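Sorting by the Handful: A Friday Afternoon at Carnach

Visitors got two hours on the workshop floor and a chance to ask why plants are so difficult. 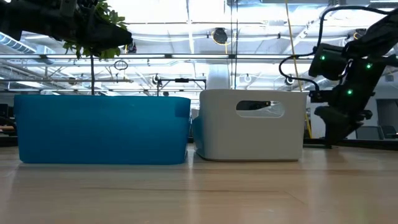

"Leaves are the worst thing you could pick"

Ida Oltmanns has run the open afternoons at Carnach for three years, and she chose the plant sorting station for this one herself. The setup is plain: a wooden table, a blue bin, a light gray bin, and a gripper that has to take a leafy sprig and let go of it over the right container.

"People expect us to show boxes," she said. "Boxes are fine. We did boxes last August and everyone left after ten minutes. Leaves are the worst thing you could pick, so people stay and watch."

The doors opened at 1 p.m. and 80 people had signed up, most of them from growers and packing firms in the area. They came through in groups of 13, which was as many as could stand near the table and still see.

Tae-yang Ma wrote most of the software that decides where the gripper closes. He said a sprig gives the system very little to hold on to. "You have a thin stem and then all these leaves going every direction. If you close on the leaves, you may get a good hold or you may get a torn leaf. The stem is better, but often you can't see the stem."

I asked how often it goes wrong. He had the morning's count on his phone: 184 tries, and 13 sprigs dropped or put in the wrong bin. He would like that to be lower before anyone outside the building uses it.

What growers wanted to know

Yung-ching Tse came from Plomau, a herb nursery that packs by hand. She asked about speed first. Ma told her that a person is faster, and that he didn't expect that to change this year.

"I was glad he just said it," she told me afterward. "We've had salespeople in. My problem is the evening shift, when I can't get anyone. Slow is all right at night."

Her second question was about bruising. Cut herbs turn dark where they have been squeezed, sometimes a day later, and Plomau gets them sent back. Oltmanns said the team keeps handled sprigs overnight and checks them the next morning, but has done this with only 60 so far.

"That isn't enough to tell her anything," Oltmanns said. "I took her number."

Tse plans to send over a crate of mint and one of lemon balm. The next open afternoon will be about wet produce, and sign-up is through the front desk.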